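Workshop news: the hand-held grippers

Members who come in on build nights will have noticed that the back bench has been taken over. The gripper project that Hazem Gaber and Birsen Duman started in September now has a working pair, left and right, and this is a note on where things stand and what is still to do. It also covers a few things people have asked at the Zitside open evening.

The aim has stayed the same since the start. We want to teach the small arm in the corner (Skeltari, to those who helped wire it) to do simple household jobs by showing it how, instead of writing out every movement. For that you need something a person can hold comfortably that opens and closes the way the arm's own gripper does, and a record of where it was at each moment. Kits exist but they cost more than our whole yearly tools budget, so we made our own.

The bodies were printed here. Killian Gaillard did the drawings and went through a lot of versions of the rear grip, because the early ones dug into the palm after ten minutes. The current one can be held for a full session. Isla Bolger, who has smaller hands than the rest of us, was asked to try every version and turned down most of them. If you are printing your own from the shared folder, use the latest file and print it with the grip upright. Printed flat, it splits along the layers where the hand pulls on it.

The jaws gave the most trouble. They run on a short rail and the first set would jam if you squeezed off centre. Vitalii Holovko re-cut the slots and added a thin strip of Proltine tape on each side, and they have been smooth since. Spare fingertips are in the drawer marked Gezer, along with the small screws. Please put the screws back in the tub and not loose in the drawer.

Total spend so far is 146 pounds for the pair, not counting filament, which came out of the general stock. Receipts are in the folder by the kettle.

On the recording side, we have 40 good demonstrations of opening and closing a drawer and 1,502 short clips in all, most of which are tests and can be thrown away. Hazem is going through them. He would like help, and it is dull work, but it can be done from home. You need a laptop and a fair amount of patience. Each clip gets marked keep or bin, with a note if the tracking drops out.
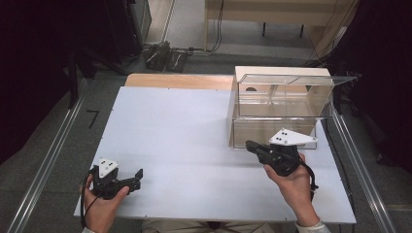
Tracking is the part we still need to get right. Position comes from the white plates fixed on top of each gripper, and the black dots on them are what the software looks for. When a plate tilts too far, or the other hand passes in front of it, the position jumps and the clip is no good. Working over a plain white top with the clear-fronted storage unit set back on the right has given us a tidy space to practise in, but the see-through fronts throw reflections when the ceiling lights are on full. Turn off the row nearest the door before you record. Birsen is trying a matt spray on an offcut to see if that does the job.

The other nuisance is the cables. Each gripper has one coming off it, and it needs to be led round the outside of the hand and down the wrist before you start. If it goes across the palm it will pull on the jaws as you turn. We did look at batteries. They made the grip too heavy, and Killian would have to draw the body again from scratch, so that is on hold until the summer.

Next job is moving from drawers to picking up and putting away small parts. Anyone who wants a turn can put their name on the sheet by the bench. Sessions last 40 minutes and you will be shown how to start and stop the recording. Long sleeves are fine as long as the cuffs are close fitting — a loose one caught on a connector last month and we lost the afternoon re-soldering it.

Printed parts, old jaws and two spare bodies are in the crate under the bench if you want to take one home and look at it. Please sign it out.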